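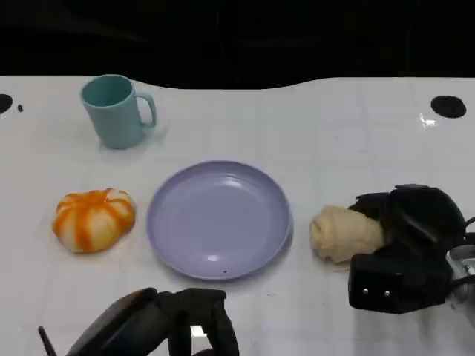
흰 테이블 위의 청록빛 머그.

퇴사 선물 봉투가 내 자리까지 돌아온 건 금요일 오후 네 시, 하필 내가 막 과자를 뜯은 순간이었다. 봉투 겉면에는 이름 목록이 있고, 낸 사람은 자기 이름에 줄을 긋는다. 익명이라는 안내문이 같이 붙어 있는데, 줄이 안 그어진 이름이 이렇게 잘 보이는 익명은 처음 봤다.

Cikside에 다닌 지 8년째다. 그동안 내가 떠나보낸 사람이 최대 40명은 될 텐데, 그중 퇴사 후 연락이 닿는 사람은 Rianne Van Hecke 한 명이다. 그마저도 빌려 간 우산 때문이다. 우산은 아직 못 받았다.

이번에 나가는 사람은 회계팀의 Fergus Moffat. 4월에 들어왔으니 석 달을 채 못 채웠다. 나는 그와 딱 한 번 대화했다. 엘리베이터에서 그가 "몇 층 가세요?"라고 물었고 나는 "감사합니다"라고 대답했다. 그런 사이에 적정 금액이 얼마인지 검색해 봤더니 의견이 팽팽했다. 누구는 커피 한 잔 값이면 된다 하고, 누구는 같은 층이면 만 원부터라고 한다. 우리는 다른 층이다. 할인이 되는지는 안 나와 있었다.

지갑에는 4000원이 있었다. 천 원짜리 네 장. 이걸 넣으면 봉투가 두툼해져서 오히려 많이 낸 사람처럼 보인다는 게 옆자리 Veerle Baert의 이론이다. Veerle은 이런 데 밝다. 생일 케이크도 늘 초를 끄고 난 다음에 나타나서 제일 큰 조각을 받아 간다.

진짜 문제는 카드다. 돈은 내면 끝인데 카드에는 문장을 써야 한다. 좋은 자리는 이미 다 찼고, 구석에 손톱만 한 빈칸이 남아 있었다. Hanneke Schouten이 한가운데에 시를 써 놓은 탓이다. 자작시였고 2연까지 있었다. 나는 그 밑에 "건강하세요"라고 썼다. 쓰고 보니 바로 위에도, 그 위에도 "건강하세요"였다. Fergus가 어디 아파서 그만두는 줄 알겠다.
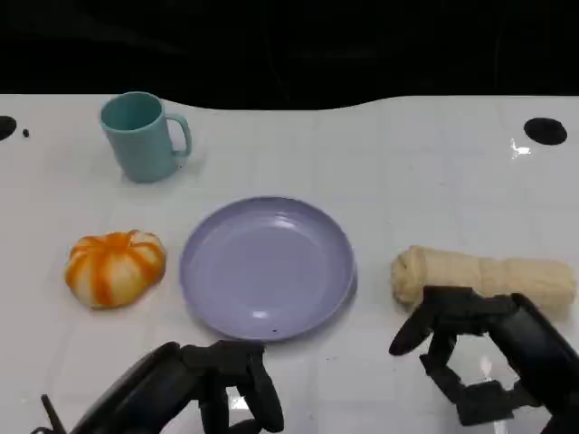 머그와 장난감 호박, 그리고 연보라색 빈 접시.

선물은 결국 또 머그컵으로 정해졌다. 우리 회사는 사람이 나가면 머그컵을 준다. 들어와도 준다. 창립기념일에도 줬다. 탕비실 찬장을 열 때마다 나는 한 손으로 문을 잡고 다른 손으로는 쏟아지는 컵을 받을 준비를 한다. Milan Bakker가 올해는 화분이 어떠냐고 했다가, 그럼 직접 사 오라는 말에 조용해졌다. 나도 속으로 화분 쪽이었지만 같이 조용해졌다.

송별회는 여섯 시 정각에 시작해서 여섯 시 십오 분에 끝났다. Fergus는 컵을 받고 정말 좋아했다. 집에 컵이 하나도 없었다고 한다. 그러고는 돌아다니며 한 사람씩 악수를 했는데, 내 차례가 되자 잠깐 멈칫하더니 "몇 층이시죠?" 하고 물었다.

나는 이번엔 제대로 대답했다. 5층이요.

월요일에 새 사람이 온다고 한다. 봉투가 벌써 돌고 있다.

조회 2170 | 공유 8 | 댓글 40
인쇄하기 | 이메일로 보내기

최근 글
- 회의실 예약 전쟁, 패자의 기록
- 내 우산은 지금 어디에 있는가
- 단체 채팅방에서 조용히 나가는 법은 없다
- 탕비실 냉장고에 이름을 쓰는 사람들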